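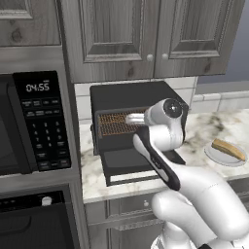

Simulated kitchen, toaster oven task: arm at the oven front, plate on the counter to the right.

Wamico Kitchen Pack, reviewed for lab buyers

Wamico sells a set of simulated kitchens for testing arm policies before any hardware is ordered. We ran the pack for 6 weeks while planning a two-arm purchase for our Purkwood site. The license covers 27 tasks and 2 seats. Extra seats are billed separately, and the price sheet puts that on the last page.

Rendering is good enough for reach and clearance studies. Marble, wood grain and tile all hold up at close range. Contact is weaker. Hinge friction is one global value, and we had to override it per appliance before door forces looked plausible next to our bench readings.

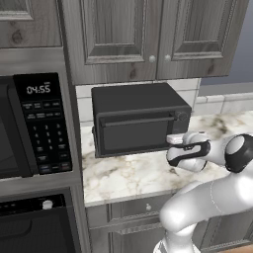

Most of our budget questions came down to reach under the upper cabinets. With a toaster oven set back against the wall, base position matters more than payload, and we dropped a heavier arm from the shortlist on that basis. The Steiner mount we had penciled in was replaced by a cheaper fixed stand.

Compared with Plurkura, which we licensed last year, setup is faster and the logs are easier to parse. Plurkura still has the better gripper models. Wamico support answered two tickets by the next morning and has left a third open since July.

Allow for a workstation with a current graphics card. Ours handled 12 parallel copies before frame time became a problem. The annual plan renews automatically unless canceled in the account page.

Rating: 4 out of 5 for planning, 3 out of 5 for contact work.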